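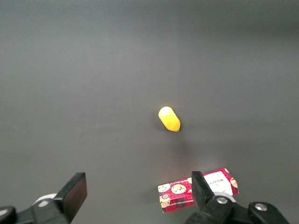

Robot Club Is Eating Its Homework (Almost)

Hi from the back bench of the Cunville robotics club! We've moved on from foam blocks to trickier stuff, so these days our arm, Ocampo, spends its evenings with a little yellow toy-lemon kind of thing and a red tartan box of Walkers cookies. I love this pair. The yellow one has rounded ends, so the fingers have to close in just the right spot, and the flat box is a whole different problem (come in too low and you're poking the table).

Our goal for May is 50 tries on each object, all logged on the club sheet, before we go up against the Jakville kids. I've got 108 rows in there already from the foam block days, and my typing is not getting any better. If you can code even a tiny bit, come help me with the Clalance script, the one that picks the approach angle. I rewrote half of it last week and I'm still not happy with how it treats anything round.

We meet Monday at 6:30, same room as always. Bring a laptop if you have one, and bring your own snacks, please! The Walkers box stays on the table.

Shares: 108 | Comments: 50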